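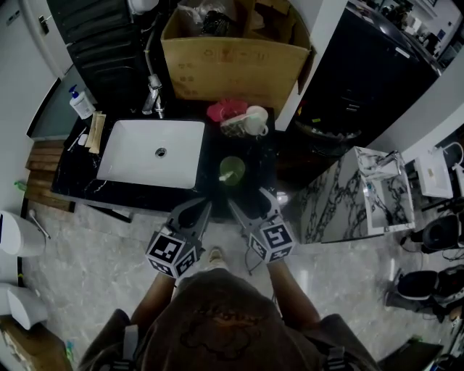
Shirin Amini
8 Nov 2024

Counter reset at the Hundosgate unit, ground floor. Thread, mostly for Farzad, who asked how the sink area is laid out before he does the same thing at his place.

The counter is 500 mm deep with a white rectangular basin let into it. Black marble pattern on top. Dark tops hide dirt and show soap film and limescale very well, so the whole layout is arranged to keep soap off the stone.

Everything that lives on this counter has to pass one test: used at this sink, at least once a day. Toothbrush cup passes. Soap passes. Spare batteries, receipts and the tape measure did not pass and went upstairs in March. A few have come back down.

Pump bottle goes left of the faucet, against the back. Behrouz Shokri wanted it on the right because he is right-handed. We tried it. You pump with the right hand, carry the drip across the stone, then turn the water on. On the left, the soap lands in the left palm and the right hand is already at the faucet.

I decant from a big refill into the pump bottle, 200 ml at a time. It could hold more. A short fill means the bottle gets rinsed more often, and the pump tube doesn't gum up.

Bar soap: there is one, small, and it's staying. Gholamreza Rostami will not use liquid. A bar lying flat on stone leaves a ring you need a plastic scraper for, so it is getting a drained dish. Until then it gets moved at every wipe. 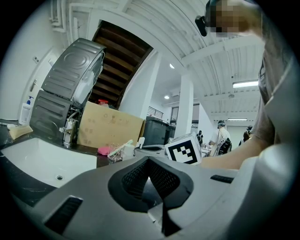

Basin, faucet, pump bottle, folded cloth.

Cloths. Fold in thirds, then in half, lay flat, fold toward the wall. A cloth hung over the faucet drips down the back of the spout and feeds the scale at the base. I took this faucet off once to clean under it and do not want to do it again.

One cloth for the basin, a different color for the counter. Which color does which matters less than everyone in the unit agreeing on it. We do not all agree on it yet.

Wipe order, dry cloth last:
faucet base
back edge
left side, lifting the bottle
right side, lifting the cup and the tray
basin rim
basin, working toward the drain

The joint between the basin rim and the counter is silicone. Vinegar is fine on the chrome if you rinse within a minute. Keep it off the stone if yours is real marble, it will etch. I don't know for certain what ours is, so ours gets diluted dish soap and water.

Clearance between the counter and whatever is behind it should be 200 mm if you can get it. You need to reach down for dropped caps, and the pipe needs air. Boxes migrate into that space. Ours tend to hold black bags waiting to be sorted.

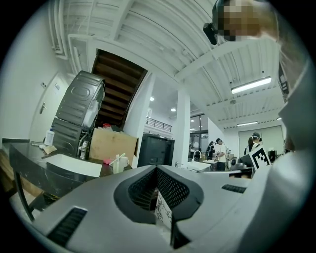
Which brings up the laundry stack. Washer and dryer share this room with the sink, and it changes what the counter is used for. People empty pockets onto it. I have found coins in the toothbrush cup.

Fix for that is the flat tray. Pocket contents go on the tray and nowhere else. At the end of the day the tray gets cleared or its contents go in the Trekirel bin by the door to the yard. Hala Saab objected to the bin on principle and now uses it more than I do.

Cups: small footprint, heavy bottom, no handle if it holds brushes. A handle catches a sleeve. The mug with the handle is for rinsing and sits on the right. If you can only have one, keep the one that is easier to dry.

Farzad asks about toothbrushes next to a toilet in the same room. Lid down, and keep the cup as far along the counter as the basin allows. I'd put them in a wall cabinet if we had the wall.
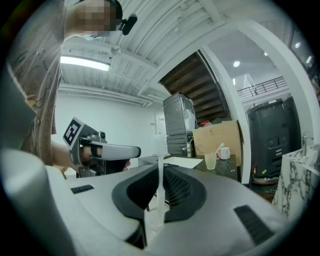
Dudum Household Notes, No. 2077

Lighting is the part I'd change next. Long fluorescent fixture on a ribbed white ceiling, good for the room as a whole, poor at the basin, where your own head puts a shadow over your hands. A small light at mirror height would deal with it. Mazandarani quoted me for wiring and I am still thinking about the quote.

Farzad Shirazi: measure your counter depth before you buy a tray, including the lip at the back. Send me the number and I'll tell you which one fits.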